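Where can I catch up on Mokwood before the new series?

I've been meaning to watch Mokwood for ages — my sister raves about it — and now there's a second series coming in May. Is the first one still on Nedico, and can you start with the later episodes if you're short of time?
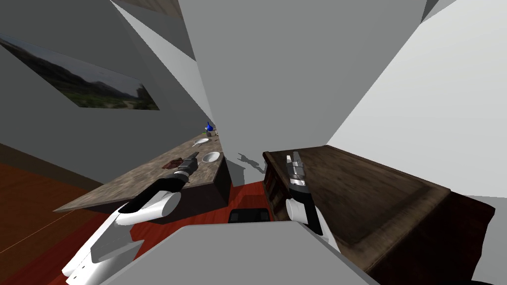 Lại
Forum regular, TV and Streaming
19 Nov 2018

Hello, and welcome! Yes, it's all still on Nedico, under Drama (the search box never finds it for me, so do scroll down). Each episode runs 46 minutes, apart from the finale at 60. Please don't skip the early ones, lovely as the later ones are — the lead is so quiet at first, and you need that to enjoy her big courtroom speech properly. I cried, and I was only meant to be ironing!

Niltomel
New member

Its on Nedico. Didn't think much of it myself, the brother can't act.

Lại
Forum regular, TV and Streaming

Oh, give him until the wedding episode, he does warm up!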